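Handheld gripper demos vs. teleop for drawer tasks: ablation numbers
Board: Manipulation / Imitation Learning

pboonchu_lab
January 30, 2022
We finished the first ablation on the Festia set and I would like some criticism before it goes into the draft. Setup: the operator carries two handheld grippers, one per hand, each with a fiducial cube on top of the handle. Cube pose gives us the tool pose, and a head camera gives context. No arm is involved at collection time. We retarget offline and train one policy per task.

Total is 1,039 demos, all drawer and tabletop tasks. Dropping every demo where a cube was lost for more than 11 consecutive image samples raised success on the drawer task. Filling the same gaps by interpolation lowered it, even against leaving them in raw. I did not expect the second part.

skatside
How are you interpolating rotation? If you slerp between the last good pose before the gap and the first good pose after, and one of those is a flipped solution from a single visible face, you are feeding in a fast fake wrist roll. A raw gap at least gets masked by most loaders.

pboonchu_lab
Slerp, yes. The loader does mask raw gaps. I will check for flips at the gap ends.

Luangrath_P
I'd bet on the flips. Single-face detections at a steep angle are ambiguous, and the steep angles come exactly when the operator reaches into something. Two or three faces in view and the problem mostly goes away. Log the number of faces used per pose and filter on that before you touch gap length.

t.bunnag
I disagree with the whole order of work here. You are cleaning a pose signal that has no joint limits in it. A person can put a gripper in places your arm cannot reach, and no filter on cube visibility removes those. Our teleop set at Finmont was far smaller and every trajectory was feasible by construction.

pboonchu_lab
We run an IK check during retargeting and throw out failures. It removed 30 demos.

t.bunnag
Out of 1,039? Then either your operators are very disciplined or your tolerance is loose. What is the position tolerance?

pboonchu_lab
3 mm, with orientation weighted lower. Operators are told to keep their elbows low and not lean over the drawer.

t.bunnag
"Weighted lower" is where I would look. Please report orientation error separately.

Pacita J.
Teleop is feasible by construction and also slow, and slow demos give you a policy that hesitates at contact. We saw that on drawer handles in July. I would not trade it back. Agree on reporting orientation error.

skatside
Also, are the two grippers calibrated separately? If the left and right cubes share one cube-to-tip transform, any difference in how they were mounted goes straight into the relative pose. For single-handed drawer pulls you won't notice. For anything bimanual you will.

pboonchu_lab
Separate transforms, redone whenever a cube is removed. I reran with flips rejected at the gap ends. Interpolation is now level with the raw version but still below dropping. The faces-per-pose filter is next, and I will post orientation error in the same table. Setup as it stands for the drawer task:

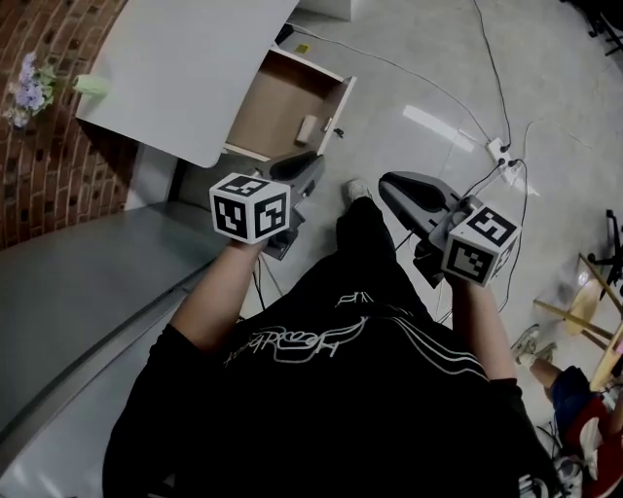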